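Brititz Home Energy Monitor: my review after one long, hot summer

I bought this thing out of spite. Our utility moved everybody in Ernton onto time-of-use rates in the spring, and the first bill under the new plan came to $251, for a two-bedroom house with gas heat and no pool! I called, I got transferred, I got a very nice person who read me the same paragraph that's on the website. So I went looking for something that would tell me where the power was going, hour by hour, and ended up with the Brititz.

It's a small box that lives next to your breaker panel, plus a bundle of clamp sensors that go around the wires inside it. There's an app, obviously. There's also a web page you can open on a laptop, and I ended up liking that a lot more.

Getting it installed

The leaflet says a confident homeowner can do it. I am not a confident homeowner when it comes to the inside of a breaker panel, so I paid an electrician, Hugo Guérin, and he was done before I'd finished my coffee. If you rent, or if your panel is one of those crammed old ones, ask somebody before you order, because the clamps are chunky and they need elbow room.

My one gripe is the labels. The sensors come with tiny number stickers that started peeling right away in the heat of the garage, and if you mix up which clamp is on which circuit you'll be reading your dryer as your fridge. Use a marker.
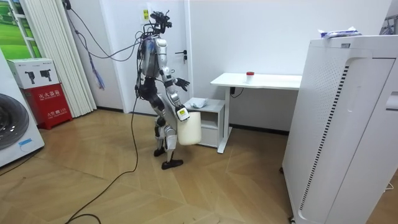
What the app is like

Pretty good, with some silliness. You get a live number in big type, a graph for the day, and a color band behind it showing your rate periods. You have to type the rates in yourself. Brititz has a list of utilities to pick from and ours wasn't on it, which is a shame given how many small co-ops and town systems there are out there. Entering them by hand took a while (summer peak, summer off-peak, winter peak, a shoulder period I'd never heard of) but it did force me to sit down and read the rate sheet, and wow, is that a document written for lawyers.

What I don't love is the notifications. Out of the box it pings you for everything. Toaster on! Toaster off! I turned off all but one, the alert for when peak pricing is starting and something big is still running. That one has earned its keep.

It also wants to tell you your "carbon score." I'd be more interested if it explained what it was based on. My neighbor Freya Rudd has the older Bostton model and hers gives you the grid mix for your region next to the usage, with a link to where the data comes from. I'd trade the score for that in a heartbeat.

What I learned about my house

The always-on load was the big one. With everything "off" at night we were sitting at 67 watts, and I spent a happy evening going from room to room unplugging stuff and running back to the laptop. The old cable box was the worst offender, then a printer that I'd swear I hadn't touched since tax time. The air purifier on its low setting barely showed up at all, so it stays.

The dehumidifier in the basement was another story. It was kicking on right at the start of peak hours, every single day, because that's when the afternoon damp catches up with it. I put it on a timer so it does its work at night. The dishwasher got the same treatment, and now we all know not to go near the dryer before bedtime.
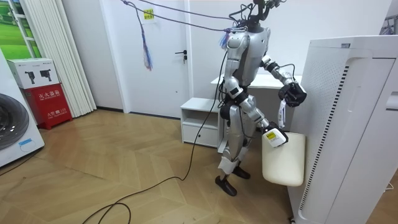 Did it save money?

Yes, some. My bill the next month was $64 lower. Part of that was the weather cooling off a bit, and I can't tell you how much, so please don't take it as a promise. The monitor doesn't save a cent on its own, of course. You have to be the kind of person who'll look at a graph and then go move the laundry.

Where it helped in a way I wasn't expecting was the public comment period on the new rates. I exported my hourly data (it comes out as a plain spreadsheet, thank you, Brititz) and sent it in with my letter, arguing that peak hours starting at 3 p.m. are rough on anybody who's home all day. The hearing got pushed to October, so we'll see. I do recommend exporting regularly, though, as the free plan only keeps your hourly history for 10 weeks and then squashes it into daily totals. That should be printed on the box.

How it compares

Freya's Bostton is simpler to set up and has the nicer screen, but it only watches the whole house, so you're left guessing what caused the spike. I also looked at the Abeysekara smart plugs, which are great if you just want to check one or two appliances and you never have to open the panel. They're no use for a central air unit or a water heater, and those were the ones I was suspicious of.

Would I buy it again? I would, and I'd get the extra pack of clamps at the same time, because I ran out of sensors before I got to the well pump. Four stars. Fix the stickers and add the small utilities, and I'll come back and change it to five.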